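Higuchi Opens Third Home Organizing Room in Derport

DERPORT – Higuchi, the home organizing and storage company, has opened its newest demonstration room in the Derport shopping district. The room is devoted to small household storage: bags, racks and shelving for kitchens, hallways and shared apartments.

Visitors may handle every item on display and try packing and shelving everyday goods such as drinks, snacks and disc cases. The opening range includes 294 products, among them the Boltari line of tote bags and countertop racks.

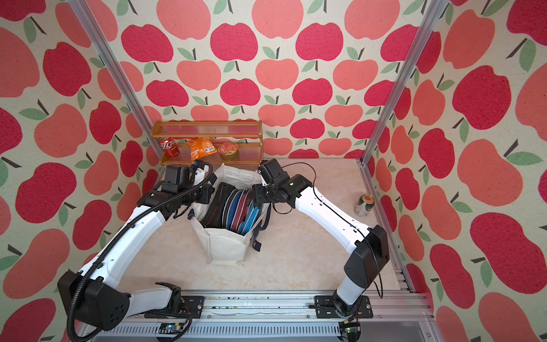
The Derport location was fitted out over 3 months by the interior firm Clavulus, which also supplied the wall coverings. Patterned wallpaper from the same firm can be ordered at the sales desk – samples are free of charge.

Packing workshops will be held each morning from May and can seat up to 400 participants over the season. Topics include small kitchens, moving house and the storage of music and film collections. Registration is required and may be completed in person or through the Higuchi website.

The demonstration room is open from 10 a.m. to 6 p.m. Admission is free. Groups are asked to contact the Derport office in advance.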